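Bidley Storage and Display Fittings
Product Technical Meeting: Minutes
Date: 19 Jul 2022
Chair and minutes: Ardalan Farahani
Present: Product Engineering, Purchasing, Packing and Dispatch, Customer Support
Apologies: Finishing

1. Minutes of the June meeting

Accepted with one correction. Item 4 gave the shelf pin for the Pivau bookcase as the long pin. It should read short pin. The drawing was right and has not been changed.

2. Pivau wall shelf: bracket load statement

Product Engineering reported on the revised load statement for the Pivau floating shelf. The present sheet gives a single figure of 80 lb per shelf and does not state the wall type or the fixing. Customer Support said that most calls on this product concern drywall with no stud behind the bracket.

Agreed that the sheet will carry the figure only for brackets screwed into studs. For hollow walls the sheet will refer the customer to the rating printed by the anchor maker. No hollow-wall figure of our own will be published until testing is complete.

Purchasing asked whether the screws packed with the shelf are long enough once the customer's wall has a double layer of board. Engineering confirmed that they are not in all cases. A line will be added to the sheet telling the customer to measure board thickness before drilling.

Action: Engineering to redraft the sheet. Support to review the wording before release.

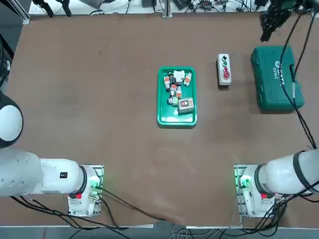

Support also asked that the bracket spacing be given from center to center. The present drawing measures from the outer edge of one bracket to the inner edge of the next, and customers have marked their walls incorrectly as a result. Agreed. The same change will be made on the two-bracket and three-bracket drawings, and the web copy will be replaced at the same time as the printed copy.

3. Carhuamaca corner unit: leveling feet

The unit ships with 6 leveling feet. Dispatch reported that the foot at the inside corner cannot be reached with the packed wrench after the back panel is on. Two options were considered:

(a) Change the order of assembly so that the inside foot is set before the back panel is fitted.
(b) Replace the inside foot with a type that adjusts from above, through the base panel.

Option (b) requires an extra hole in the base panel and a plastic cap to cover it. Purchasing has a price for the foot but not for the cap. Option (a) costs nothing but does not help a customer who moves the unit later to a different floor.

Agreed to adopt (a) for the current stock and to sample (b) for the next production run. The instruction sheet will show the inside foot as step 2, with the back panel moved to the end.

Action: Engineering to revise the step drawings. Purchasing to obtain a cap price.
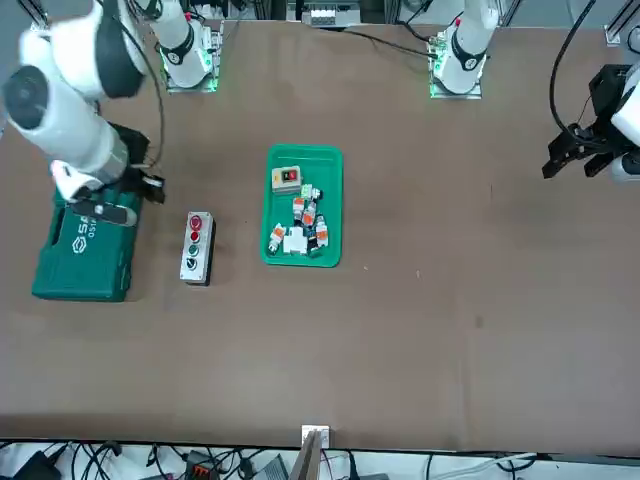 Minutes taken by Ardalan Farahani, Product Engineering

4. Trarketti hinges: change of supplier

Purchasing proposed moving the cabinet door hinge to the Trarketti soft-close type. The cup diameter and screw pattern match the existing door drilling, so no change to the doors is needed. The mounting plate is slightly taller than the present one and reduces the gap between door and side panel. Engineering measured the gap on a sample cabinet and found it within the drawing limits with the plate at its middle setting, leaving less adjustment on the tight side than before.

Purchasing wished to place an opening order of 2,000 hinges. Engineering asked that the order be held until doors in the painted finish have been checked, the paint adding thickness at the edge. Held over to the next meeting.

It was noted that old and new plates must not be mixed on one door. Dispatch will keep the two types in separate bins and mark the hardware bags with the plate code.

Action: Finishing to supply painted doors. Engineering to fit and measure.

5. Hardware bags

Missing cam locks remain the most frequent reason for a replacement parts request. Dispatch has started weighing sealed bags before they go into the carton. The scale detects a missing cam lock but does not reliably detect a missing dowel. Engineering suggested putting dowels in a separate clear bag for checking by eye. Dispatch will try this on the Pivau bookcase first.
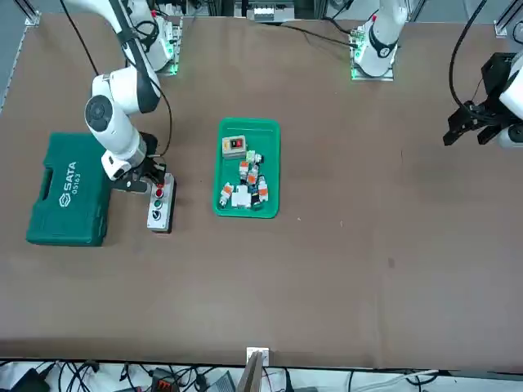 Work table with control station, July.

6. Instruction sheets: general

Support requested that the tool list be moved to the front page on all sheets. Agreed. The list will state the screwdriver size by name and will show a level and a stud finder where the product is fixed to a wall. Tip-over restraint instructions stay on the front page and will not be reduced in size to make room.

The question of metric and inch dimensions was raised again. Agreed to print inches first with millimeters in parentheses, on drawings as well as in text.

7. Other business

Purchasing asked for a list of discontinued shelf colors for which replacement panels are still held. Dispatch to supply.

Next meeting to be confirmed by email. Items for the agenda to A. Farahani.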